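Search this site Search
Menu results for

The slow return of the town tip shop

Reading time: 6 min

The Faltard tip shop opens at eight, and by ten past there is usually a queue of utes along the fence. People come for doors, mostly. Doors, bricks, garden edging and bicycles, and in June, when the frosts start, anything that will burn wood or hold it.

For most of the last century a country tip was a hole with a gate that might or might not be locked. You dropped off what you had and took home what you wanted. Half the chook sheds in the Faltard district were built that way, and a fair number of the houses have a window or a bath that came up out of the hole. Then the rules changed. The hole was lined and capped, a weighbridge went in, and scavenging was banned for sound reasons, including asbestos and the risk of being run over by a loader. What came in through the gate stayed in, and was buried or sold by the tonne.

The shop was the compromise. It is a steel shed and a gravel yard just before the weighbridge, so that anyone with something usable can leave it there before they pay to dump the rest. Wilfredo Umali has managed it since it opened. He was a cabinetmaker in Prendard before that, and took the job for what he thought would be one winter.

"I'd been buying timber all my life," he says. "Then I saw a load of hardwood joists go under the compactor. It was old stuff, dead straight. You couldn't order it now if you wanted to."

Joists are still what he is fussiest about. They are stacked on bearers at the back of the shed, sorted by length, with the nails pulled. Pulling nails is slow work and the price does not cover it, but timber with nails in it does not sell, and timber without them is gone by lunch. A three-metre length costs 15 dollars. Doors are 31 dollars, whatever the door, apart from leadlight, which Umali prices by looking at it and then looking at the customer.

Nothing electrical used to be sold at all. Now there is a test-and-tag bench beside the office, where toasters, lamps and power tools are checked before they go on the shelf. Heaters are still refused. So are cots, car seats, bike helmets and mattresses. A sign by the gate says so in large red letters, and there is generally a mattress leaning against it in the morning.

The economics are not complicated. The council pays to bury whatever goes over the weighbridge, and the cost of burial goes up every year. In the past financial year the shop diverted 385 tonnes. The sales covered wages and most of the power. What they did not cover was less than it would have cost to put the same material in the ground, and on that basis the arrangement was renewed for another three years.

There was an argument about it all the same. A contractor had offered to run the whole site, shop included, and would have closed the yard and kept the shed. People in Yap, half an hour up the road, had seen their own shop go that way. It opened two mornings a week, then one, and is now a locked cage beside the bottle return. Anyone in Yap after a second-hand sink drives down to Faltard.

Umali does not much like talking about the contract. He would sooner talk about stock, which comes in waves. Spring is mowers and outdoor settings. The weeks after Christmas bring bikes with training wheels and an enormous amount of polystyrene, which he cannot take. When the Zellenon cannery was stripped out, the shop got its shelving, its lockers and a canteen's worth of stainless benches. The lockers went to a shearing shed and two football clubs. One of the benches is now a potting table at the primary school.

Metal is the awkward category. Scrap has a price per kilo, so every steel object in the yard is worth something the minute it arrives, and the question is whether it is worth more whole. A wheelbarrow tray with a rusted-out floor is scrap. A barrow with a flat tyre is stock. In between are filing cabinets, tool chests, feed troughs, and bins of every size, and for those he goes by how long they have sat. After three months on the gravel, it goes to the scrap merchant.

Bins do better than you would expect. People use the deep ones for kindling, for potatoes, for soaking fence posts, for keeping the dog biscuits away from the rats. Scuffs and dents make no difference to the sale. A rusted seam does, and Umali turns each one over and holds it up to the sky before he writes a price on it. 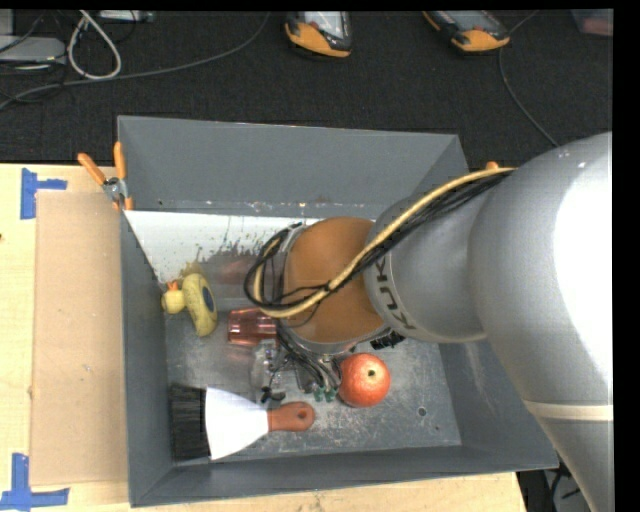

The regulars know his habits and time their visits by them. He prices from opening until mid-morning, so the best of the new stock hits the yard a little after ten. By two it has been picked over, and the people who turn up then are after a chat, or they have dropped a load at the weighbridge and are having a look on the way out. Many leave with something. Umali reckons a trailer that goes home empty is a rare sight, and he has stopped remarking on it to the drivers. The gate shuts at four.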